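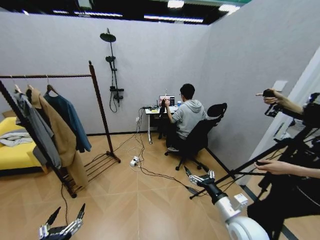
Handheld controller held up at right, both robot hands in view. One person seated at the laptop.

Search the encyclopedia Go Search

Cormier Code (full title Cormier Code of Practice for Attended Robot Work in Furnished Rooms) - a voluntary set of rules for running two-armed robots under human control in rooms fitted out like a home. Covers floor layout, cables, who holds the controls, stopping, and record keeping. Not a law, not a certification scheme. Often quoted together with the Nileck sheet, a shorter checklist drawn from it.

Origin

Grew out of house rules kept at Pulik, a lab with several small furnished rooms built inside a larger hall. Rules were passed around as a two-page handout, then rewritten at greater length by Cormier and issued in February. Current edition dates from June 2020 and has 62 clauses in six parts. The earlier edition had 28. Most of the added clauses deal with cables and with handing over control, both of which the first edition covered in a single paragraph.

Scope

Applies where a person and a powered robot share a room without a fence between them. Household goods such as clothing, dishes and bedding are called "task items" in the text. Furniture that stays put is a "fixture", even when it could be moved. A garment rack is a fixture, the garments on it are task items. Factory cells are left out, and so is outdoor work.

Floor and cables

The longest part of the code. Main points:

- Power strips are to be kept out of the walking line between the door and the operator's seat.
- Cables crossing open floor are taped or covered. Loose loops are allowed only inside the marked "quiet zone".
- No cable may pass under a chair with casters.
- Anything on a thin stand or tripod gets checked for tipping before power is switched on.
- Long garments hang clear of both hands at the start position.

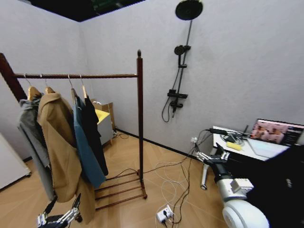 Power strip and cables on the floor between the rack and the desk.

The cable rules are the ones most often missed in practise. Stallel, which keeps a shared log for member sites, lists 634 entries under this part, more than for any other. Most are minor - an untaped cord, a strip moved during set-up and not moved back. Entries are self-reported, so comparisons between sites are not of much use.

Control and handover

One person in control at any time. That person says "mine" aloud on taking over and waits for an answer. A second person may sit at the desk and watch the screen but must not drive the arms. Handover only with both arms at rest and both hands empty. Whoever holds the controller keeps it in hand for the whole run, it is not to be put down on the desk or on a chair. Extra controllers are switched off or taken out of the room.

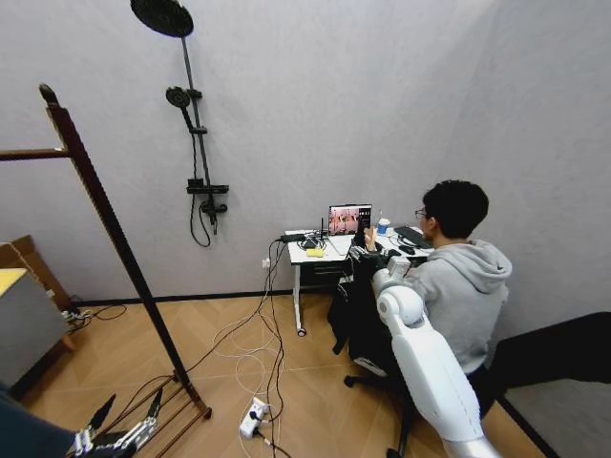
Stopping

Any person present may call a stop, visitors included. The word is "stop" and no other. After a stop the arms are held where they are, then lowered slowly, then the room is walked before a restart. The code sets no limit on the number of restarts, though the Nileck sheet asks for a break after three.

Records

Run sheet filled in before and after each session. Names of those present, task items used, changes to the room, any stops. Kept for one year. Video may be kept along with the sheet but does not replace it.

Criticism

Some member sites find the code too heavy for short runs. The handover wording has been called stiff, and the term "quiet zone" is not defined anywhere in the curent edition. Others object that it says very little on lighting or noise. A revised glossary has been proposed, no draft so far.

See also

Nileck sheet
Attended operation
Stallel shared log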